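Cell inspection before purchase order, Bundthorpe workshop, August

- [x] Both arms fixed to their mounting plates. Comment: include spare plates in the Selline quote.
- [x] Cable conduit clear of the table. Comment: price one spare length per arm. 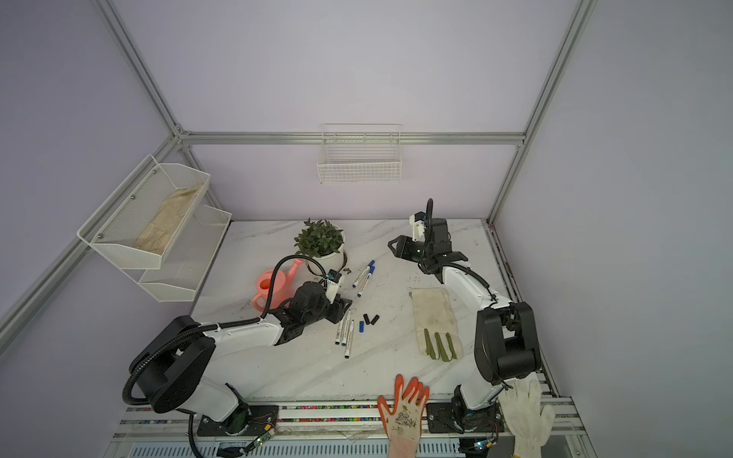

Do we need to buy a second enclosure this year?
Only if the Flostham order goes ahead; the present one covers our current work.

- [ ] Gripper fingers checked for wear. Comment: budget for 2 spare pairs, Phromma part 507. Delivery is around 7 weeks, so order early.

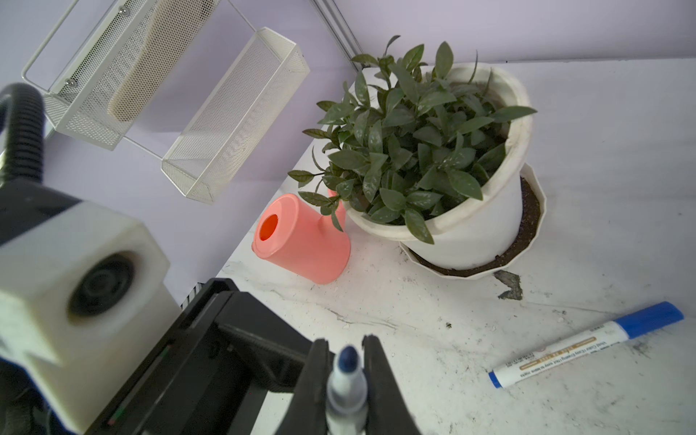
- [ ] Finger spares to be kept in the Bundthorpe store, with the part number on the bin. The last set was bought at short notice and carriage cost more than the parts.
- [ ] Table surface free of loose soil. Comment: fail. Add a hand vacuum and a deeper plant saucer to the list.

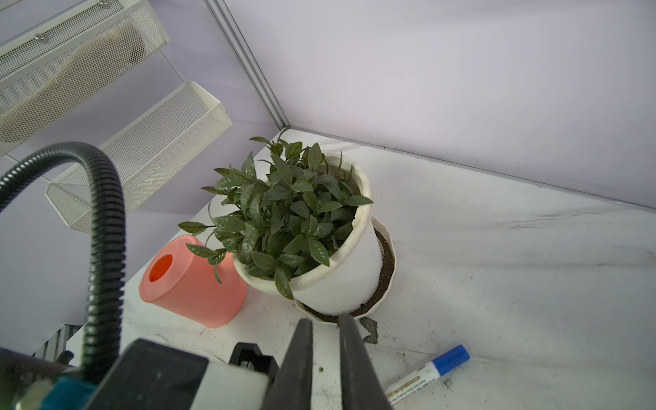
*Soil on the tabletop by the saucer, marker at lower right.*

- [ ] Tabletop condition. Comment: scuffed and smudged. Get a price for a replacement top from Selline. 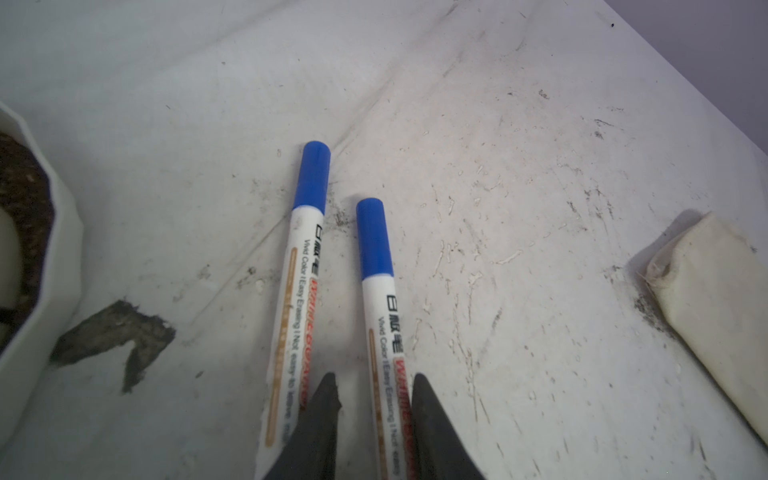

- [ ] Ask for the top and a wipe-clean mat as separate lines, so either can be dropped if the total runs over.
- [ ] Consumables (markers, gloves, cloths) moved to the running budget. Recheck open items before the order is signed.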